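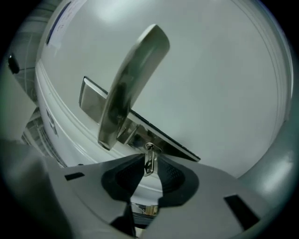 Booking a room at Zundo — the stuff people keep asking

How do I book?
Online, through Kyei. Pick a slot, pay, done. Confirmation comes by email, check your spam folder. No phone bookings, sorry.

What's the minimum booking?
Two hours. Longer is fine. Overnight isn't.

Is there a deposit?
$100, for evening bookings only. Goes back to the same card. Slow banks are slow, not much we can do.

Can I change my slot?
Yes, up to the day before. Use the link in your email. Same-day changes — no.

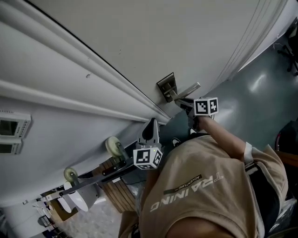 Also no swaps between the Firkska and Skoltano buildings once you've paid. Cancel and rebook instead.

Can we bring food?
Cold food yes. Nothing that needs cooking. Take your trash with you pls.

How loud can we be?
Talking, fine. Amps and drums, Skoltano only. Neighbors on the Firkska side complain and they're usualy right.
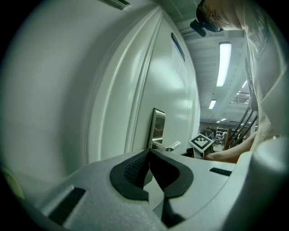
One regular wrote in that the Skoltano slots go fast and it pays to book the whole month in one go. True, especially October.

Do you give refunds?
Full refund if you cancel the day before or earlier. After that, credit only.

Are prices going up?
Not this year. Monthly pass stays at $649. Page last updated 30th July, anything older you find floating aroud is wrong.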